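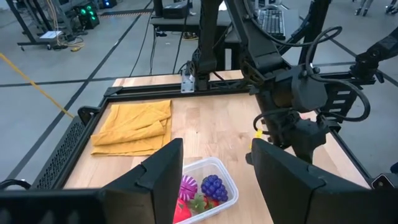

Trelari replied overnight that the dot below still hits the descender of the line beneath in their test page, that the build was the current one, and that they would rather have looser line spacing than smaller marks. They also asked whether the acute over a dotted vowel is meant to sit higher in the Bold than in the Regular. It isn't.

Search notebook Go
Thursday
Posted by: type bench, Gakcombe
Comments (3) Share

Adeleke, text cuts, mark positioning. Continues from the last entry, where the anchors for the lowercase vowels were redrawn and the caps were left alone.

Started with the Bold question. The top anchor on e and o was right in both masters. The acute itself was wrong: its attaching anchor in the Bold sat 6 units below the bottom of the stroke, where the Regular has it flush. Any base under it pushed the accent up by that much. The grave was clean. The macron was off by 5 in the same direction, probably copied from the same source glyph before somebody fixed the grave. Both corrected. Interpolated instances look even across the range, including the Semibold, which had been hiding the fault by rounding.

Dot below is the harder part. At present it hangs from the baseline at a fixed distance in all weights. The dot grows in the Bold, so the bottom of it comes down while the gap at the top stays the same. Tried three things:

a) Smaller dot in Bold. Reads as a speck next to the stem weight. Trelari does not want it, and neither do we.

b) Tighter gap. Works under o. Under e it starts to close up at small sizes, and under s the curve and the dot merge into a lump on the office laser printer. Could be given per-glyph anchors, but then a word with dots under both vowels and an s gets a wobbly row.

c) Keep dot and gap, lower the descent value so default line spacing opens up. Cleanest in the drawings. Changes the line count in every document already set with the beta.
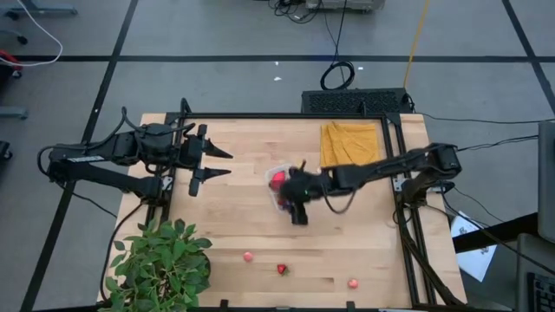 Table with both arms, Gakcombe.

Went with (c) plus a very slight version of (b), same gap for all dotted bases in the Bold, no per-glyph exceptions. Metrics have to match across the family, so the Regular gets the new descent too, although it did not need it. Release note must say that text will reflow. Put it at the top of the note, not under "other changes".

Checked that the three sets of vertical metrics agree after export. They did not: the export script was still reading the old values from its own config and writing them over the source. Removed the override. If a future build comes out with tight lines, look there first.

Stacking order. Input may arrive as base + dot below + acute, or base + acute + dot below, or with the dotted vowel precomposed and the acute following. All of them should end up looking the same. The shaping test file covers these for lowercase and now for caps. Results:

Lowercase, all orders: same output.
Caps, dot first: fine.
Caps, acute first: acute falls back to the lowercase form, too tall and too steep.
Small caps, any order: no mark attachment, accents land at the origin.

The caps failure is in the contextual swap. The rule looks for a cap directly before the accent and finds the dot in between. Setting the lookup to ignore below-base marks should take care of it. It needs a filtering set, because the ignore-all-marks flag would skip the acute as well.
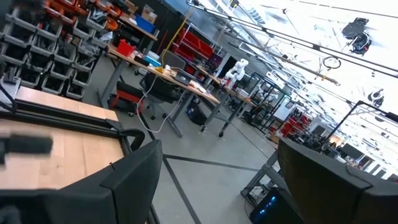

Added the set, rebuilt, reran. Caps now pass in both orders. Small caps are a plain omission: the glyphs were generated late and never got anchors. Copied them across from the caps with scaling and then adjusted by eye, mostly the J and the Q, where the scaled position lands inside the tail.

Proofing. Printed the Yoruba word list at text size on the uncoated stock and on the coated. Uncoated is the honest one for this family. Observations, Regular:

— tone marks legible in all positions, grave a little light against the acute, leave it
— ẹ and ọ: dot reads as separate at normal distance
— ṣ: fine, dot looks a hair left. Optical, the spine pulls it. Shifted the anchor right by 3
— n with acute and m with grave: mark centered over the m looks correct, over the n it wants to go left. Not touched today

Bold is acceptable on coated. On uncoated the dot spreads, and the ṣ is still the worst case. Want to see it offset-printed before deciding anything more, since toner spread is a poor guide.
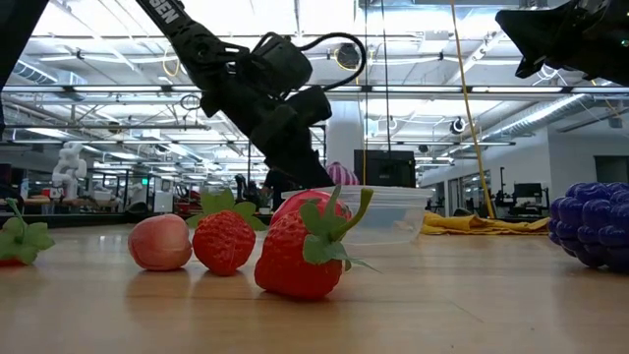

Soltton. The display cut shares its mark glyphs with Adeleke through a linked component, so the anchor fixes above went into Soltton too without being asked for. Looked at it at 100 points. The acute is better. The dot below is too far away at that size, as it always was, and the new descent value is wrong for it. Broke the link for the vertical metrics only and kept the shared marks for now. Soltton should get its own dot eventually, closer and slightly flattened.

File size of the web build went up a little with the small cap anchors. No action.

Open:
— n/m accents, compare against the i with the dot removed
— caret positions in the fi and fj ligatures, left over from the previous entry
— Soltton dot
— resend build to Trelari with the reflow warning, ask which renderer made their test page. Their screenshot shows the Bold descender clipped, and we can't reproduce that in any of the browsers here

Comment on the last item, added after lunch: clipping reproduced. It happens when the app takes the Windows metrics and those are smaller than the tallest stacked cap plus the deepest dot. Ours were set from the alphabet without marks. Recalculated from the full glyph set. Build goes out once the shaping tests finish.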